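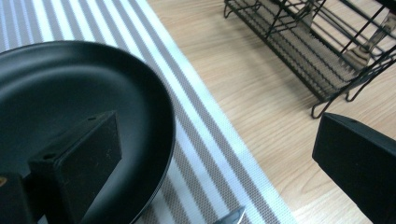
One of the black non-stick pans, with the striped woven mat underneath.

Zollcombe community kitchen — where we're up to, Sep 9, 2022

Hi Iida,

The cookware is sorted! Your $2000 went further than I'd hoped, and we got pans, lids and two big stockpots for the Nunura room, with a bit left over for tea towels. The pans are good and wide, so a family-sized omelette fits easily (I've tested this more than once).

We've run three cooking nights so far and had 15 people at the last one, which is about as many as the benches will take. The woven mats came from Rautiainen's closing-down sale and everyone's fond of them — they brighten the tables up no end.

Still to do: labels for the shelves, and a second kettle. The oven door is being looked at next week, and I'll send the receipts through once I've got that invoice. We'd love to have you along for the December dinner.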